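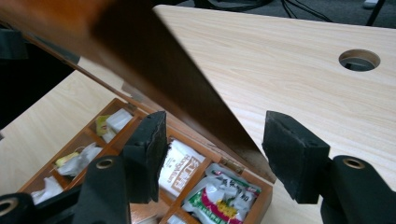 Skirnilgate Guest House Brings Back the Tea Box, One for Every Room

STORNLOW, October. Guests who have stayed with us over the years will remember the tea box. For a long time there was a single one at Skirnilgate, kept on the sideboard in the front parlor, and anyone who wanted a cup before bed had to come down two flights in their slippers to choose a packet and then carry it all the way back up again. Some people told us they enjoyed the trip. A good many more told us, very kindly, in the guest book and at breakfast, that they would rather have the box upstairs.

We are happy to announce that they now can. Starting this month, each of the 47 rooms at Skirnilgate has a hinged wooden box of its own set out on the desk, divided inside into compartments and filled with packets and sachets for guests to help themselves to, at no charge, for as long as they are with us.

The boxes are varnished wood in a warm orange-brown, with thin wooden partitions and a lid that lifts up on metal hinges. They were made for us by Lolitz, a small woodworking shop on the other side of Stornlow that also built our key cabinet and the rack for umbrellas by the side door. We went back and forth with the shop for most of the spring over the size of the compartments, which may sound like a small thing to fuss over, but packets come in all shapes, and a compartment that is too snug makes a person dig with two fingers and tear the paper. The first sample was too narrow by a hair. The second was lovely but so deep that the sachets disappeared into the bottom of it. The one we settled on lets you tip a packet forward, have a look at it, and tuck it back in if you change your mind, and we think it was well worth the extra months.

What Goes in the Box

The selection will change with the seasons and with what our suppliers have on hand, so we won't promise that the box you open in December will match the one you opened in June. In general, guests can expect black tea, green tea, a few herbal teas without caffeine, instant coffee, sugar, and a little something sweet in a wrapper. Most of the teas come to us from Mfinanga, the tea and spice importer on the harbor road, who have been supplying our breakfast room for 8 years and who were generous enough to sit down with our kitchen staff for a whole afternoon of tasting. (There was a great deal of discussion about peppermint. The peppermint stayed.)

Every box is checked and filled again when the room is made up. If you have a favorite and you have gone through all of it by lunchtime, please call the front desk and we will bring up more. Guests who would like a box with only caffeine-free choices can ask for one when they book or at check-in, and the kitchen will be glad to set one aside. Ingredient lists for everything we stock are kept in a binder at the front desk for anyone with allergies, and we can send a copy by email ahead of your stay.

Cups, spoons, and a kettle are in the cupboard beside the desk in each room. Fresh milk is kept in the small refrigerator at the end of every hallway, along with oat milk, and both are replaced each morning.

A Word About the Old Box

A number of regular guests have asked what will become of the parlor box, and we want to reassure them that it is staying right where it is. It has a chip on one corner and its lid has never closed quite flat, and we are as fond of it as they are. Afternoon tea in the parlor will go on as before, from three o'clock until five, with scones on weekends.

To Take One Home

So many people asked about buying a box during our trial over the summer, when we put the first few out in the garden rooms, that Lolitz has agreed to make an extra run of 170 for sale at our front desk. They are the same boxes we use in the rooms, sold either empty or filled with a selection from Mfinanga. They also do nicely for seed packets, sewing notions, or buttons, as several guests have pointed out to us, and we have one in the office that holds nothing but stamps and rubber bands. Prices are posted at the desk and are available by phone. We are sorry to say that we aren't able to ship the boxes at present, although we are happy to hold one for you until your next visit.

About Skirnilgate

Skirnilgate is an independently owned guest house in Stornlow, a short walk from the harbor and the public gardens. All rooms include breakfast, and many look out over the water. The house is open all year, and the parlor and dining room welcome visitors from the neighborhood as well as overnight guests.

For Further Information

Members of the press who would like to visit, see the boxes, or have a cup of tea with us are warmly invited to stop by the front desk between nine in the morning and four in the afternoon, or to telephone the house and ask for extension 1119. Additional photographs are available on request.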